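Home | Topics | Automation | Buying Guides | Glossary

Planning a Tabletop Robot Purchase

A tabletop robot purchase plan is the written estimate a school, lab or small shop draws up before it buys a robot arm for light handling work. It covers the arm itself, of course, but also the many humbler things that gather near it — the table, the gripper, the cables, the dishes and toys it will practice on. First-time buyers are often surprised by how long that second list grows!

The plan used at the Grajales workshop in Vunside is a friendly place to start. It was drawn up in July for a budget year that allowed for 2 arms, and it set aside 30 percent of the money for everything apart from the arms. Almost 350 hours of use were expected in the first year, and the workshop divided its yearly costs by that number to compare buying with renting from Tadel, a local supplier.

Floor space deserves a patient look with a tape measure in hand. The arm needs room to swing, people need room to stand beside it, and the cables have to run somewhere (usually farther than anyone guessed, so it is wise to price a few spare lengths and some floor covers too).

Practice objects are the cheap and cheerful part of the budget. Plates, bowls and small round toys in bright colors can be had for very little, and a plain cloth makes a good work surface that is easy to swap when it wears out.
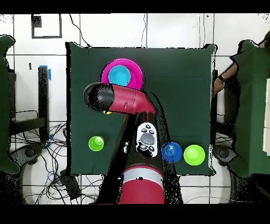
Darcy Doucette

A red arm reaches across a green cloth with a magenta plate, a light blue bowl and a few round toys, and setups on this modest scale are where most plans begin. Grippers are best quoted on their own line. The Zodus worksheet, a 77-line form passed among small buyers, also leaves space for training days and repairs, both of which are dear to leave out.

Shares: 77 | Comments: 3

marlo_k: We forgot the cables completely. Wish I'd read this first.

Tess in Vunside: Does the 30 percent include the table?

benchwright: Tess, ours did, and the chairs as well.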